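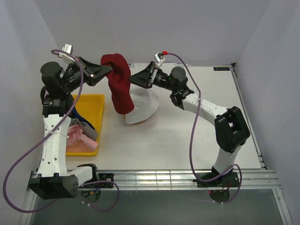 Two-arm cloth handling is the topic for this session, and it's my favorite of the whole course! Everything we've covered up to now assumed that the thing in the gripper keeps its shape. A block is a block wherever you hold it. Cloth gives you none of that, and so the choice of gripper, camera and controller suddenly matters in ways it didn't with the blocks. Take the dark red knitted piece between the two wedge-shaped grippers: it is held at the upper end, near the left gripper, and everything under that point droops down in a twist. Ask yourself where the corners are. If you can't point to them, your vision code won't find them either, and that question will come back in Part 3.

Part 1. What we are comparing

Each group at the Zesville lab gets the same two arms and swaps one thing at a time. There are 4 setups:

Setup A: wedge grippers, Hodier controller, overhead camera only
Setup B: wedge grippers, Hodier controller, overhead plus wrist cameras
Setup C: flat-pad grippers, Hodier controller, overhead plus wrist cameras
Setup D: flat-pad grippers, Gil controller, overhead plus wrist cameras

Read down the list and you'll see that neighbors differ by a single item. Please keep it that way. Last November one group changed the pads and the controller on the same afternoon, got a lovely result, and then had no idea which change to thank. If you really want to try wedges with Gil (and I hope somebody does), do it as an extra run after the four are finished.

Part 2. Grippers

A wedge tip slides under an edge well. On a flat table it can get beneath a single layer and lift it without picking up the layer below, which makes it good for folded things. It's weaker at holding on. The contact patch is small, and a heavy knit will rotate around it like a flag around a nail.

Flat pads are the other way around. Once they have the cloth they keep it, but they like to grab two layers at once. Thin cotton is the worst for this. Knits are forgiving because they're thick enough that the force reading changes noticeably between one layer and two – try it by hand on the bench before you run anything, it's a nice surprise.

Start with a closing force setting of 40 on either type and move in small steps. The units are the controller's own, so a 40 on Hodier and a 40 on Gil need not feel the same. Measure both with the spring gauge and write the readings in your log.

Part 3. Cameras

Overhead view gives you the outline of the cloth and very little about its height. When a piece is bunched, the outline can look almost the same for several quite different shapes. Wrist cameras help a lot in the last stretch before contact, and then they go blind once the cloth is right up against the lens. So think about handing over: which camera is in charge at which point of the move? Draw this as a timeline, one row per camera. I've seen groups fix a stubborn program just by making that drawing.

Check the exposure every time you change cloth color. Dark fabrics lose their folds first, white ones wash out.

Part 4. Controllers

Hodier takes a list of positions and a speed, and smooths the path for you. Gil wants the whole path from you at 200 points per second and does exactly what it's told, including the silly parts. It is more work and more fun. For passing cloth from one arm to the other you need both grippers closed for a short overlap, and with Gil you can set that overlap yourself. With Hodier you have to insert a wait and hope the smoothing leaves it alone.

Logging is done in Ernent on both. Set the buffer to 3000 lines before you start or the early part of a long run gets overwritten. Yes, that happened to me. Twice.

Part 5. The task

Pick up a bunched cloth with one arm, find a second grasp point with the other, spread the cloth between them, lay it down flat. Use at least one knit and one woven fabric. For every try, note the setup, the cloth, the starting shape, both grasp points, and the stage at which it failed if it did.

Failures at the second grasp are the interesting ones. Was the point badly chosen, or was it a good point that the arm missed? Those need different cures, and the log alone won't tell you. Watch the arms too!

Questions to bring to the discussion

Does the second camera help the wedges as much as it helps the pads?
What would you look at to decide that a piece of cloth is "flat enough"?
Is it better to shake a twisted cloth loose or put it down and start over?

Written comparison, with your camera timeline attached, is due 30/12/2020.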